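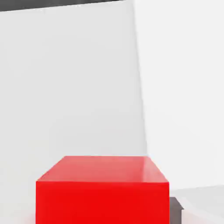 Chapter 6
Baselines and the Measurement of the Territorial Sea

6.1 Introduction

Every maritime zone is measured from a line. Before a court or a negotiating team can say where a territorial sea ends, it must first settle where it begins, and a good share of the disputes treated in Part 2 of this book are at bottom disputes over that starting point. This chapter sets out the rules on baselines. The rules on delimitation between neighbouring states are left to Chapter 7, although the two subjects overlap and the reader will need to move between them.

The governing text is the 1982 United Nations Convention on the Law of the Sea, referred to throughout as the Convention. Most of its provisions on baselines were carried over from the 1958 Convention on the Territorial Sea and the Contiguous Zone, and are widely treated as customary law. A state that has not joined the Convention may still be bound by them on that footing.

6.2 The normal baseline

Article 5 provides that the normal baseline is the low-water line along the coast, as marked on large-scale charts officially recognised by the coastal state. The article does not say which low-water line. Hydrographic offices use different tidal datums, and on a gently shelving coast the choice may shift the baseline seaward by a considerable distance. On a steep coast it makes almost no difference.

The waters landward of the baseline are internal waters. Seaward of it, the state may claim a territorial sea of up to 12 nautical miles.

6.3 Straight baselines

Where the coastline is deeply indented and cut into, or where there is a fringe of islands in its immediate vicinity, Article 7 permits the state to join appropriate points with straight lines. The lines must not depart to any appreciable extent from the general direction of the coast. Neither 'fringe' nor 'appreciable' is defined, and state practice has been generous – in the view of some writers, far too generous.

Jasińska reads Article 7 narrowly and would require each segment to be justified on its own facts. Todorova would assess the system of lines as a whole. The difference is taken up in section 6.6.

6.4 A working problem

The exercises in this chapter use two coastal states, Tratura and Gonik, which face each other across the Drasisix Strait. Tratura has drawn a straight baseline enclosing Krūmiņa, an islet lying off its southern cape, and has announced that naval firing practice will take place in the waters behind it. Gonik protests that the line is unlawful and that the waters concerned remain territorial sea, through which its ships enjoy innocent passage.

Students should note at this stage which facts are missing. The problem does not state the tidal datum used on Tratura's charts, the distance from Krūmiņa to the cape, or whether the line was given due publicity under Article 16. Each will be supplied as the relevant rule is introduced.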